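Le processeur et son support

Fiche 10 – Dans l'ordinateur. Texte : Consuelo Barrera. Relecture : Valtteri Pesonen, atelier Keneck.

Le processeur est le composant qui exécute les calculs d'un ordinateur de bureau. Il est carré, plat et se place sur la carte mère, dans un support appelé « socket ». Un cadre métallique articulé le maintient. Pour ouvrir ce cadre, on libère un levier fait d'un fil de métal plié.

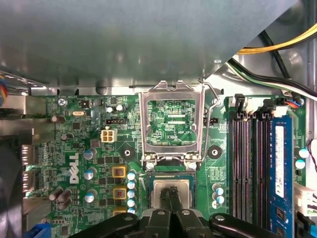
Cadre du support relevé, processeur au-dessous. À droite, les emplacements de la mémoire.

Le dessus du processeur est un couvercle de métal : le dissipateur intégré. Il protège la puce et transmet sa chaleur au refroidisseur, un bloc qui se fixe par-dessus. Entre les deux, on étale une pâte thermique – une couche très mince suffit.

La carte mère relie tous les composants. Ses pistes sont des lignes de cuivre très fines qui transportent les signaux et le courant.
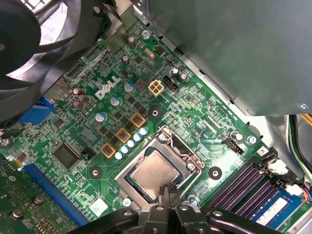 Le courant qui vient de l'alimentation n'a pas la bonne tension pour le processeur. Des bobines et des condensateurs, placés près du support, aident à l'abaisser et à le stabiliser. Les trous ronds percés autour du support servent à fixer le refroidisseur.

La mémoire vive se présente en barrettes. Chaque barrette s'enfonce dans une fente longue et étroite, garnie de contacts. Elle garde les données dont le processeur a besoin tout de suite et les perd quand on coupe le courant.

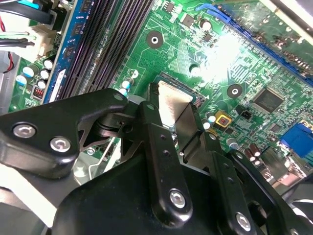 Comment sait-on dans quel sens poser le processeur ?
On cherche le petit triangle marqué dans un coin du processeur et on l'aligne avec celui du support. Le processeur descend alors par son propre poids. On n'appuie pas.

Un processeur se tient par les bords. Les contacts de sa face inférieure ne se touchent pas avec les doigts : la peau y laisse du gras.
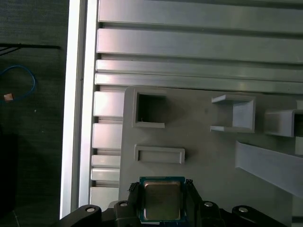
Avant de le manipuler, on éteint l'ordinateur, on débranche le câble et on touche une partie métallique du boîtier pour évacuer l'électricité statique. Un adulte doit être présent.

À lire aussi
La mémoire vive (551 lectures)
Le ventilateur et l'air chaud (1 317 lectures)
Visite de l'atelier de Rurcombe
50 mots de l'informatique

Ce site utilise des cookies pour mesurer son audience. Accepter – Refuser – Paramétrer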